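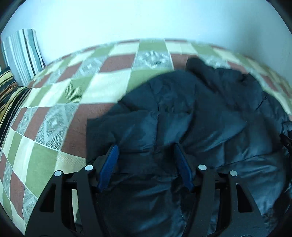

A navy quilted jacket on a checkered bedspread, ahead of the Rulau coat drive.

Print this release | E-mail this release

Rulau opens winter coat collection in Dalley, asks households to sort before they drop off

DALLEY – Rulau, the clothing reuse shop on Hadgu Street, will begin taking in used winter coats and quilted jackets in March, the company said. The collection runs for 36 days. Coats that pass inspection will be stored over the summer and given out through schools and shelters when the weather turns cold again.

Last year's collection brought in 279 coats. Of those, 53 could not be passed on, mostly for broken zippers, torn linings or damp that had set in during storage.

"People bring us what came off the hook that morning, and we are glad to have it," said Seon-mi Heo, who manages the shop. "But ten minutes at home saves us a lot of work at the counter. Put the coat on the bed, open it out and look it over before it goes in the bag."

Rulau is asking households to do the following:

Lay each jacket flat and smooth out the folds. Damage along the seams of a quilted jacket is hard to see when the fabric is bunched up.

Check every pocket, including inside ones. Keys, bus passes and a hearing aid were all returned to their owners last year.

Run the zipper up and down twice.

Wash according to the label and dry fully. Filling that feels lumpy usually needs another turn in the dryer on low.

Fold the sleeves in, then fold the coat in half from the hem. Do not use vacuum bags – the filling does not always recover.

Dark coats should be looked at near a window. Stains on navy and black nylon tend to show only from the side.

Children's sizes are needed most, along with adult extra large. Rulau cannot take leather, fur or electrically heated garments. Coats in need of a small repair are welcome if the fault is written on a piece of paper and pinned to the collar.

Repairs will be handled by Vellov, an alterations business two doors down. "A zipper pull is a quick job and a whole zipper is not," said Yung-ching Lai, owner of Vellov. "If there is a note on it, I know which pile it goes in."

Drop-off is at the side door from 10 a.m. until the shop closes. There is a limit of 10 items per household per visit. Bags may not be left outside overnight.

Reader comments

marnie_k: Do you take ski pants if they match the jacket?

Rulau Shop: Yes, please tie them together.

T. Oakes: The side door was locked when I came by at noon last year. Is there a bell?

Rulau Shop: There is one now, on the left.

Contact: Rulau, Hadgu Street, Dalley | Copyright Rulau. All rights reserved. | Back to top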